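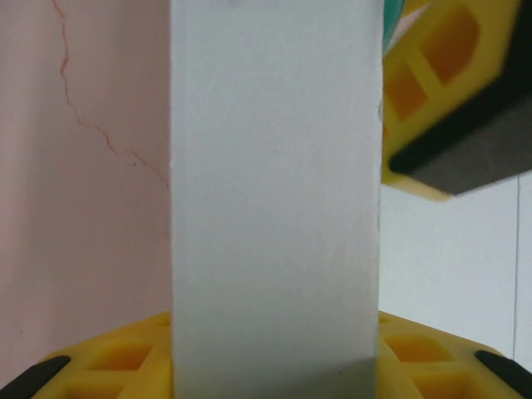
Ein Riss im Putz ist in den meisten Fällen harmlos, sollte aber vor dem Streichen geschlossen werden, sonst zeichnet er sich nach der nächsten Heizperiode wieder ab. Am einfachsten geht das bei einem einzelnen, dünnen Riss in einer sonst glatten Wand. Bevor Sie anfangen, räumen Sie alles weg, was davorsteht. Der rötlich-braune Riss in der rosa-beigen Wand läuft von oben in Zacken nach unten, knickt nach rechts ab und verschwindet hinter dem weißen Block. Wo er endet, lässt sich erst sagen, wenn die Wand frei ist, und gespachtelt wird immer die ganze Länge.

Was Sie brauchen

Gips- oder Kalkspachtel, 500 g
Tiefgrund, 200 ml
Spachtel schmal und breit
Kratzer oder alter Schraubendreher
Fugenband (Glasvlies), 100 cm
Flachpinsel, Handfeger, Staubmaske
Schleifpapier, Körnung 200 oder ähnlich fein
Wandfarbe im passenden Ton

Ich nehme den Füllspachtel von Jukent, weil er hier im Baumarkt steht. Der von Zein geht genauso, zieht nur etwas schneller an. Auf Kalkputz gehört Kalkspachtel.

Ist der Riss in Bewegung?

Mit Bleistift an beiden Enden einen kurzen Querstrich machen und das Datum danebenschreiben. Bei mir steht da noch »12. April«. Läuft der Riss nach einigen Monaten über den Strich hinaus, hat Spachteln allein keinen Sinn. Meiner war im August noch genau so lang, also konnte ich loslegen. Risse, die breiter werden, durch das Mauerwerk gehen oder bei denen die beiden Seiten unterschiedlich hoch stehen, gehören vor einen Fachmann.

So wird es gemacht

1. Riss mit dem Kratzer V-förmig öffnen, ein paar Millimeter reichen. Lose Teile müssen heraus. An Steckdosen und Schaltern vorher die Sicherung ausschalten.

2. Staub mit dem trockenen Pinsel ausbürsten, von oben nach unten.

3. Tiefgrund satt in den Riss streichen und nach Angabe auf der Flasche trocknen lassen. Überschuss auf der Fläche gleich abwischen, er glänzt sonst unter der Farbe durch.

4. Spachtelmasse anrühren, nur so viel, wie Sie in einer Viertelstunde verarbeiten. Quer zum Riss eindrücken und dann längs abziehen.

5. Wo der Riss die Richtung wechselt, ein Stück Fugenband in die frische Masse legen und dünn überspachteln. An Knicken das Band schneiden, nicht falten.

6. Am nächsten Tag eine zweite, breitere Schicht auftragen. Die Ränder auf null auslaufen lassen.

7. Trocken schleifen und mit der flachen Hand prüfen. Eine Lampe schräg an die Wand gehalten zeigt jede Kante.

8. Die Stelle noch einmal grundieren und streichen.

Zur Farbe: Bei getönten Wänden sieht man eine ausgebesserte Stelle fast immer, auch mit Farbe aus demselben Eimer. Streichen Sie lieber die ganze Wand bis in die Ecke. Einen abgeplatzten Putzbrocken kann man im Geschäft als Farbmuster einlesen lassen, er sollte mindestens so groß wie eine Münze sein.

Angebrochene Spachtelmasse im Pulversack luftdicht verschließen. Reste nie in den Abfluss, sondern aushärten lassen und in den Restmüll geben.

Najwa Saab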